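What We Learned About Cooking in Shared Kitchens

Saadet Yalçınkaya
Clilgate College, Household Studies
Handed in 23 Jan 2021

Why I picked this topic

When I moved into Mavosham House in September I had never shared a kitchen with anyone outside my own family, and I will admit that the first couple of weeks were a shock. At home my mother cooks, my aunt tells her how she should have cooked, and the rest of us set the table. In the house, everybody cooked alone, at different hours, and mostly ate in their rooms. I started to wonder whether people who share a kitchen ever end up sharing meals, and what makes it happen. My teacher in the Steyn building kindly let me turn that into a project, even though it was a good deal wider than the topics on her list.

How I did it

I gave out a two-page questionnaire in the five student houses along Plallari Road and got 48 back, which made me very happy, as I had been warned to expect far fewer. I also sat down with people from my own house for longer talks, usually over tea, and those talks ran on much longer than I had planned (I still have notes I haven't typed up). The questions covered shopping, cooking times, what people own and what they borrow, and how often they eat with someone else.

The kitchens themselves

I had expected the answers to be about friendship, but a lot of them were about space. People wrote about shelf room, about who gets the good burner, and again and again about sockets. If a rice cooker and a kettle both need a place by the counter, somebody has to wait, and waiting is when people start talking. Several wrote that their first real conversation with a housemate happened that way. Small tools came up too, especially chopsticks and wooden spoons, the things people lend without thinking and then miss a week later. 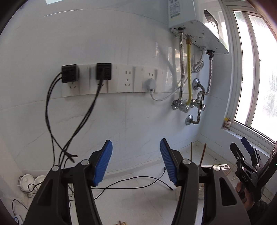
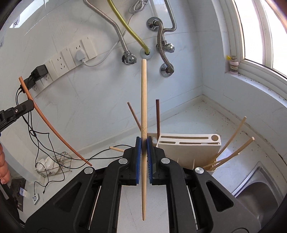 What people said about eating together

More than 200 separate comments came out of the open questions, and sorting them took me most of the winter break. The clearest pattern was that shared meals began with leftovers. Someone made too much soup, left a note on the pot, and the next week somebody else did the same. Planned dinners were rarer, and a few people said they found them stressful, what with the shopping and splitting the bill afterward.

What I would do differently

I would ask about breakfast, which I forgot completely. I would also talk to people in the other houses and not lean so much on my own, where everyone knew me and was perhaps a little too polite about my cooking.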